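FOR IMMEDIATE RELEASE

Brident Announces December Homecoming Run, With a Full Horn Section and a New Record

Seven nights, one small hall, and the loudest version of the band yet

The folk-rock band Brident will close out its touring year with seven shows in a row at the Oravec, the 300-seat hall where the group played its first headlining set. The run begins in December, and every night will feature songs from the band's new album, Brorkari, played live from start to finish for the first time.

Brident has spent most of the past year on the road, playing clubs, college gyms, two county fairs and one very windy parking lot. The band is thrilled to be coming home! These shows will be the longest of the tour, with a 90-minute main set followed by a second, looser set of older songs, covers and requests. The second set will change every night, so people who come twice won't hear the same show twice.

A four-piece horn section joins for the whole run. Horns are all over Brorkari, but the touring van only had room for the core band and the gear, so audiences on the road heard those parts on keyboard. At the Oravec they'll get the real thing, including the long trumpet passage in the middle of "Allen," the album's closing track and already the song that crowds shout for the most.

The last night of the run is dress-up night. Ticket holders are invited to come in formal wear, thrift-store formal wear or anything in between, and the band will do the same.
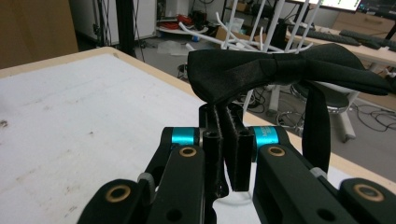
A black satin bow tie.

Brorkari was recorded over one long winter in a rented farmhouse, with the drums in the kitchen and the singing done mostly in the upstairs hall. The band wrote more songs than it could use, and a few of the leftovers have turned into favorites at soundcheck. At least one unreleased song will be played each night. The album is a warmer, rowdier record than the last one, with more group singing and a lot more piano, and it was made to be played in a room like this one, where the back row is close enough to join in.

Each show will be opened by a different local act, chosen from 611 submissions that came in after the band put out an open call over the summer. Brident listened to every one of them! The openers include a brass quintet, a solo banjo player, a teenage punk trio and a choir that sings only sea songs. Each opener plays for half an hour and will be invited back onstage for the final number. 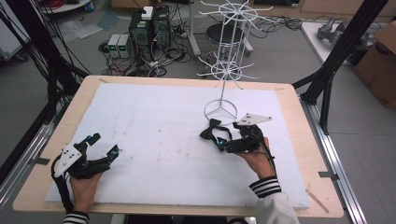
Tickets and Door Times

Tickets go on sale at the Oravec box office and through the hall's website. There is a limit of four per person for each show. The main floor is general admission and standing, and the balcony is seated. Balcony seats with step-free access can be booked by phone with the box office, and a companion ticket is free.

Doors open at 6:30 p.m. The opening act starts at 7:15 p.m. and Brident goes on at 8:00 p.m. All seven shows are open to all ages. Free earplugs will be at the coat check, in children's sizes too.

Brorkari will be sold at the merch table on vinyl and CD, along with a songbook with chords and lyrics for every track.

About Brident

Brident is a five-member folk-rock band known for big harmonies and long, joyful live shows. Brorkari is the group's third album.

Press Contact

Requests for review tickets, photo passes and interviews may be sent to the Brident press office through the contact form on the band's website. Please include the name of your outlet and the night you would like to attend.

###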